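브룬사이드 절벽에서 흰목대머리수리를 세는 사람

푸아드 투파는 수리를 조사한 지 여러 해가 되었지만, 처음부터 새를 좋아한 것은 아니라고 했다. 원래는 방목지의 풀 상태를 기록하는 일을 했고, 죽은 가축 주변에 모이는 새를 장부 한쪽에 적다가 조사 쪽으로 넘어왔다. 지금은 셰위트 세윰과 함께 니가투 조류 기록 모임에서 절벽 번식지를 맡고 있다.

조사 구역은 란콤 골짜기 입구에서 브룬사이드 절벽 끝까지다. 절벽에서 가장 높은 둥지는 해발 3,314미터에 있다. "둥지라고 하지만 대단한 구조물은 아닙니다. 바위 턱에 나뭇가지와 마른 풀을 깔아 놓은 정도예요. 같은 턱을 이듬해에 또 쓰는 쌍도 있고 옮기는 쌍도 있습니다."

관찰 지점은 절벽에서 400미터 떨어진 맞은편 비탈이다. 투파는 이보다 가까이 가지 않는다. 알을 품는 어미가 사람 때문에 자리를 뜨면 알이 식고, 큰까마귀가 그 틈에 들어올 수 있다는 것이다. "망원경 배율을 올리면 되지 사람이 가까이 갈 일은 아닙니다. 사진이 덜 선명해도 할 수 없고요."

한 번 나가면 여덟 시간을 앉아 있는다. 오전에는 새가 거의 움직이지 않는다. 햇볕이 바위를 데워 상승기류가 생겨야 수리들이 날개를 펴고 턱에서 떨어지듯 나온다. 세윰은 그때부터 받아 적는다. 나간 시각, 방향, 어린 새인지 다 자란 새인지를 쓴다. 바람이 센 날은 따로 표시한다.

"어린 새는 목도리 깃털이 갈색이고 부리 색이 어둡습니다. 다 자라면 목도리가 희어지고 부리는 밝아져요." 세윰의 설명이다. "중간 나이 새가 제일 어렵습니다. 저희 둘이 서로 다르게 적는 경우도 있는데, 그럴 때는 나이 불명으로 둡니다."

먹이에 대해서도 물었다. 흰목대머리수리는 살아 있는 동물을 사냥하는 일이 드물고 주로 큰 포유류의 사체를 먹는다. 투파에 따르면 골짜기 아래 파르카드 마을에서는 예전에 죽은 소를 강가에 그대로 두었는데, 몇 해 전부터 대부분 묻는다. 모임에서는 마을과 이야기해서 약을 맞지 않은 가축에 한해 정해진 공터에 내놓기로 했다. "소염제 성분이 문제입니다. 디클로페낙을 맞은 소를 먹으면 신장이 망가져서 죽습니다. 그래서 약 기록이 없는 사체는 받지 않습니다. 주민들이 번거로워하시는 건 압니다."

모임이 보관하는 관찰 기록지는 약 4,000장이다. 앞쪽 것은 양식이 제각각이어서 날씨 칸이 없는 것도 있고 절벽 이름을 다르게 쓴 것도 있다. 세윰은 비가 오는 8월에 조사가 뜸해지면 이것을 한 장씩 옮겨 적는다. 작년에는 관찰 지점 번호를 맞추다가 한 달을 다 보냈다고 했다.

두 사람은 숫자 하나로 늘었다거나 줄었다고 말하는 것을 꺼렸다. 투파는 번식 성공 여부를 보려면 새끼가 둥지를 떠날 때까지 같은 턱을 계속 봐야 하는데, 안개가 끼면 그 기록이 끊긴다고 했다. 끊긴 둥지는 실패로 치지 않고 결과 불명으로 남긴다. 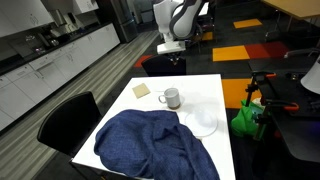 흰 탁자와 남색 천 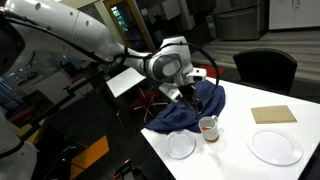
절벽에서 날아가는 수리를 같은 새로 두 번 세는 일은 어떻게 막습니까?

완전히 막을 수는 없습니다. 나간 새와 들어온 새를 따로 적고, 깃털이 빠진 자리처럼 구별되는 특징이 있으면 그려 둡니다. 합계를 낼 때는 한 번에 동시에 보인 최대 마릿수를 씁니다. 실제보다 적게 나오겠지만 해마다 같은 방식이라 비교는 할 수 있습니다.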